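Tiempo de lectura: 2 minutos

4. Colocación y puesta a punto del sofá Prollby

Este apartado se aplica a las unidades entregadas por Clollosia en salas de espera, zonas comunes y salones. Antes de iniciar los trabajos, el responsable de la sala comprobará que el número de referencia del albarán (serie 1578) coincide con el de la etiqueta fijada bajo el asiento.

4.1 Ubicación

1. Sitúe el sofá en paralelo a la pared, dejando una separación de 20 cm entre el respaldo y el paramento.
2. Verifique que el frente del asiento queda alineado en toda su longitud.
3. Coloque la mesa auxiliar junto a uno de los extremos, sin forzar el contacto con la tapicería.
4. Instale la lámpara de pie por detrás de la mesa. El cable deberá quedar fuera de la zona de paso.

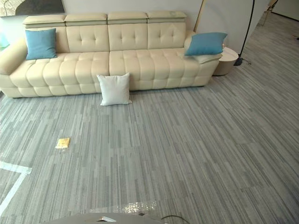

Fig. 1. Sofá con mesa auxiliar redonda y lámpara de pie en el extremo derecho.

PRECAUCIÓN: No arrastre el sofá sobre moqueta o losetas textiles. El desplazamiento se realizará siempre entre 2 personas, levantando el mueble por la base y nunca por los brazos o los reposacabezas.

4.2 Reposacabezas

Los 4 reposacabezas son regulables. Accione cada uno con ambas manos, de forma gradual y sin superar el tope. Al término de la jornada se dejarán en una posición uniforme.

4.3 Cojines

1. Retire los cojines del asiento antes de proceder a la limpieza.
2. Aspire las uniones del acolchado con la boquilla de cepillo suave.
3. Disponga un cojín azul en cada extremo, apoyado en el respaldo.
4. El cojín blanco se repondrá en último lugar, en el centro del asiento, una vez sacudido y revisadas las costuras.

NOTA: Las fundas de repuesto se solicitan a Barnell indicando el color y la medida. Los pedidos cursados después de febrero se sirven con el nuevo modelo de cremallera, compatible con los rellenos anteriores.

4.4 Limpieza de la piel

Utilice un paño de algodón ligeramente humedecido en agua y jabón neutro. Pase el paño sin frotar y seque de inmediato con otro limpio. En las zonas de capitoné, insista en los pliegues, donde tiende a acumularse el polvo. Quedan excluidos los productos con amoníaco, los disolventes y las ceras de uso doméstico.

Con el asiento despejado, compruebe también el frente tapizado de la base, que llega hasta el suelo. Si advierte roces, anótelos en la ficha de mantenimiento antes de aplicar producto alguno.
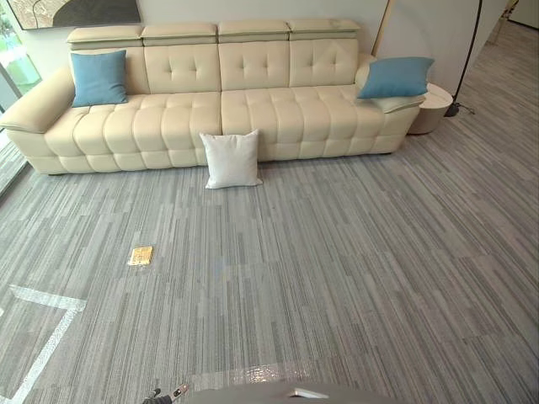
¿Con qué frecuencia debe aplicarse la crema hidratante para piel?
Dos veces al año en condiciones normales de uso; en salas con calefacción continua, una vez por trimestre.

Clollosia, Departamento de Equipamiento. Consultas: servicio de posventa Nechyporuk. © Clollosia. Texto revisado el 31 de marzo de 2014. Volver arriba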